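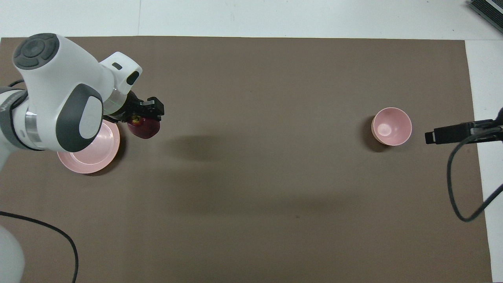 Thread: Pink plates and dark fruit, who else is hooked?

brisolance_bee
Posted in Tableware and Table Setting

I've fallen hard for pink crockery this January! A shallow pink plate, a little pink bowl off to the side, a plain brown-taupe mat under the pair of them, and then one really dark fruit for the plate. That deep burgundy against the pink makes me so happy. I always thought pink was for cakes and children's parties, and now I want it at breakfast every day.

onar_kitchen
Ooh yes. Is that a plum or a little apple, though? The colour says plum to me but I wouldn't bet on it.

brisolance_bee
I'm leaving you all to argue! Either would look lovely.

teapot792
Small red apple, surely. There's a yellowish-green spot near the top and my apples go like that by the stalk.

onar_kitchen
Plums do it too if they're picked early. I'm sticking with plum.

saucer_and_spoon
Love the plate, not sold on the mat. Brown makes everything look like a canteen to me. The table's white, so why cover it up? Pink on white would be so fresh.

brisolance_bee
See, I tried pink on white at home and it went a bit sugary. The brown calms it down. Plus a big mat catches the juice (I have 2 plum stains on my own tabletop that will outlive me).

teapot792
With bee on this one. I've got a Velteo mat in nearly that shade, it wipes clean in seconds and I've had it for years. Mine is huge as well, you can get the whole breakfast on it.

saucer_and_spoon
Fine, but I'd still go grey :)

hodoroaga_hill
Can I ask about the bowl? What would you put in one that small? I bought four from the Hodoroagă market and they've sat in the cupboard ever since.

onar_kitchen
Stones and stalks! Or yoghurt for dipping slices. Mine gets used more than any other dish I own.

teapot792
Nuts. Honey if you're feeling fancy.

hodoroaga_hill
Yoghurt, brilliant. Getting them out for breakfast. I've only got green plates to go with them, is that awful?

brisolance_bee
Not awful at all, pink and green is gorgeous! Do it, and tell us which fruit you went for.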